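Progress report on the Prongate off-road prototype, second half of the year
Dec 24, 2022

## Where we are

The second test vehicle, which we call Mule B, has been running since June. It has now covered 683 miles on the hill route at Grindon and a further 435 on public roads, all under trade plates. Mule A is parked up with its engine out and has been used for parts since the autumn.

Body panels on both are still the old ones from the donor vehicle. The new front wings and grille exist in clay and as one set of fibreglass mouldings, and these stay indoors until the styling is signed off. Two photographs of Mule B at the Grindon gate did reach an enthusiast forum in the summer. They showed nothing new except the wider track, and the discussion died down within a few weeks.

## Chassis and suspension

The ladder frame has been stiffened at the rear crossmember. The first frame cracked at the spring hanger on the nearside, and the second has the revised gusset that Flollotholm drew up. We have looked at it after every run and found no cracks so far. The offside gusset was welded slightly out of line and will be redone when the frame is next stripped.

Spring rates at the front are still too soft with the winch fitted. We tried two sets and neither was right. A third set is on order from Yáñez, with delivery promised for the end of January. Until they arrive there is no point in doing more work on the dampers.

Steering feel on the road is acceptable. There is some wander above 60 mph, which we put down to the tyres, although the caster angle needs to be measured again before we say so firmly.

## Engine and gearbox

The diesel has been dropped from the plan, as agreed at the last review. Mule B runs the petrol engine with the eight-speed automatic. Low range engages cleanly when stationary. On the move it will sometimes refuse, and the driver has to stop and select neutral. The software supplier has sent one update, which helped a little. A second is due.

Cooling was poor in the July heat when climbing slowly. We have fitted a larger fan and cut a vent in the undertray, but cannot test this properly until the weather warms up.

## Doors and roof

The removable doors take one person just over four minutes a side. The target was three. Most of the time goes on the wiring plug, which sits too far behind the kick panel. Moving it forward means a new loom, and a quote is attached at the back of this report.

The roof leaks at the top corners of the windscreen. The seal is the right section but the clamps do not pull it down evenly. New clamps have been drawn and not yet made.

## Money

We have spent more than 284 thousand pounds of this year's grant. The largest items were the frames, the engine change and hire of the Grindon site. The clay model came in under budget. We do not expect to ask for extra money in this period, but the door loom was not in the original costs and would need to come out of the contingency.

## Staff

We are one fitter short. The post has been advertised twice. Trim work has been put back as a result, and the dashboard is still the donor part with the new switches cut into it.

## Next steps

- Fit and test the third set of front springs
- Remake the offside gusset on Mule B
- Decide on the door loom
- Fit the new roof clamps and repeat the water test
- Run the low range software update over the full hill route
- Book the emissions test

The decision on the loom is the one we need from you, by the middle of February if possible. The other items can go ahead as they are.

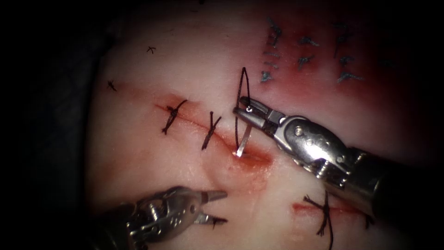
Florencia Escobar replied that the loom could come out of the contingency, provided the quote was held at its present figure, and asked for the caster measurements to be sent on before the next set of springs went in.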